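Search this site Search

Plastic Scoops, Rice Tubs and a Drawer That Wouldn't Close

10 June 2021
Posted by Aurelio Xolalpa

The drawer to the left of my stove stopped closing in the spring. It would go most of the way in and then hit something, and I would push down whatever was sticking up and try again. Usually it was a handle. I have a lot of things with handles, and most of them are for moving dry goods from one place to another.

I buy rice, flour, oats and beans in large bags because it costs less that way and because the good store is a 40 minute drive. The bags go into tubs with lids, and every tub wants something to dip into it. I used to leave a scoop in each one. Then the lids on the rice tubs wouldn't seat properly, and the handles got floury, and I started keeping all the scoops in the drawer instead. That was the beginning of the drawer problem.

So I took everything out and put it on the table and went through it piece by piece.

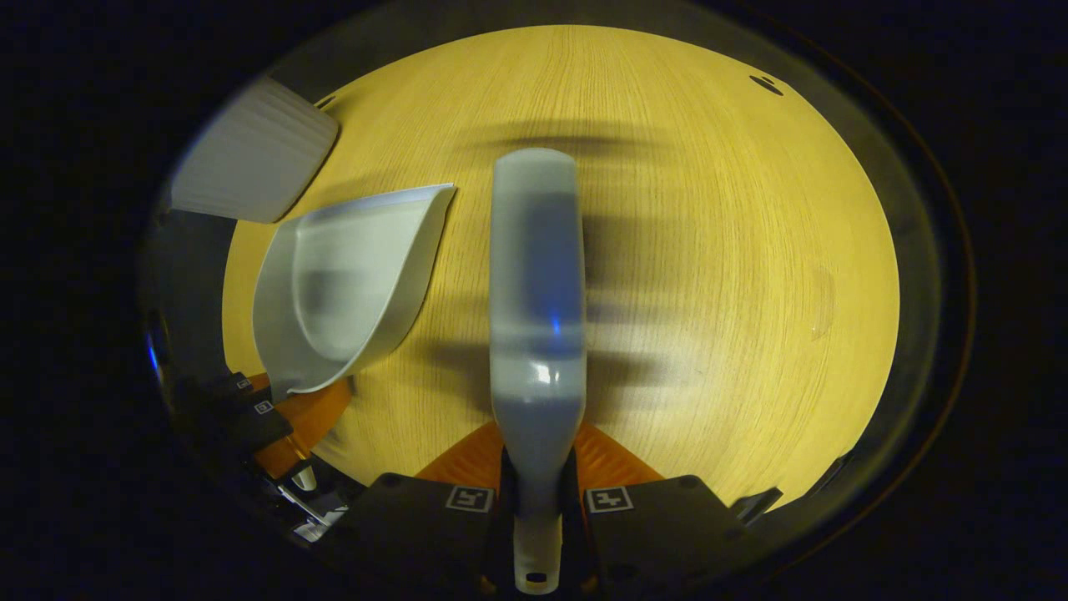

The first thing I sorted by was length. My drawer is shallow and not very deep front to back, and anything long has to lie on the diagonal, where it crosses over everything else. I had held on to several long-handled pieces for years on the idea that they would reach the bottom of a tall tub. In practice I tip the tub. I kept one long one for the flour, which I don't like tipping, and put the others in a bag for my neighbor Napaporn Luangrath, who had said she would look through them.

The second thing was whether a piece could hang. I had put a rail inside the pantry door back in December and hardly used it. It's a plain steel rail from Plevwood that came with seven hooks. A hole in the end of a handle sounds like a small matter until you have a rail and start checking. A lot of utensils have one, but the size varies more than I expected. The round ones mostly go over the hooks with no trouble. The narrow slots are harder, and on two of them I had to use a loop of kitchen string. Cotton string works but gets dirty, so I switched to a thin nylon cord that I can rinse.

I also threw out a few things. One measuring scoop had a crack along the bottom that had been collecting cocoa for who knows how long. Another had a melted spot from the burner. Metal holds up better, of course, and I have an old aluminum scoop that came with the house. But it leaves gray marks on the inside of a white tub and makes a noise against the side that I don't care for first thing in the morning. Plastic is fine for dry goods if you wash it and let it dry all the way.

Drying is where I was going wrong with the oats. I would wash the scoop, shake it, and go right back into the tub. A little water in the curve of the bowl is enough to make a clump. Now anything I wash stays out overnight before it goes back on the rail.

Next question was how much each one holds. Charoen Chantharasri, who cooks for a lot more people than I do, measures rice by the scoop and never by the cup, and his comes out the same every time. I tried it with mine. I filled the scoop I like best with jasmine rice, leveled it with the back of a knife, and weighed it. Two level scoops came to 420 grams, which is a good amount for my pot with some left for the next day. I wrote that on a strip of tape and stuck it to the lid. 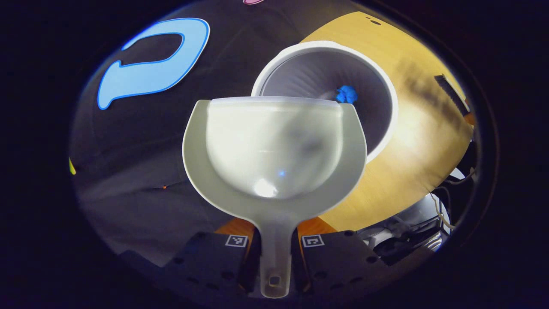 Heaped scoops are no use for this. I did the same two scoops heaped, three times over, and got a different weight each time. If you are going to count scoops, level them. A flat edge helps, since the knife has something to ride on.

Flour is worse. It packs down in the tub, and a scoop from the bottom weighs noticeably more than one from the top. For bread I still put the bowl on the scale. My usual batch takes 1,000 grams of flour, and being off by a scoop means a dough you have to fight with. For pancakes I don't bother.

A word on containers, since I get asked. Wide mouths are better than tall narrow ones. You want to get your hand and the scoop in together without scraping your knuckles, and you want to see what is left without tipping the thing toward the light. I tried a set of square ones from Asta for a while because they fit the shelf better. They did fit, but rice got stuck in the corners and I was always chasing the last half cup. Round ones waste some shelf space – I decided I could live with that.

The final count on the rail is five pieces, with two hooks free. The drawer has the long flour scoop, the measuring spoons, a funnel and the knife I use for leveling. It closes. I have gone nearly a month without pushing anything down.

Still to do: the tub lids. They are in a stack on top of the refrigerator and only some of them match anything. Napaporn returned two of the scoops she took, by the way, so those are sitting on the counter until I figure out where they go.

Recent posts
Cleaning a Rice Cooker Lid
The Nendau Bread Knife, Two Years Later
Shelf Paper: Worth Doing or Not
Jintana Jitpraphai's Way With Dried Beans
Moving the Spices Away From the Stove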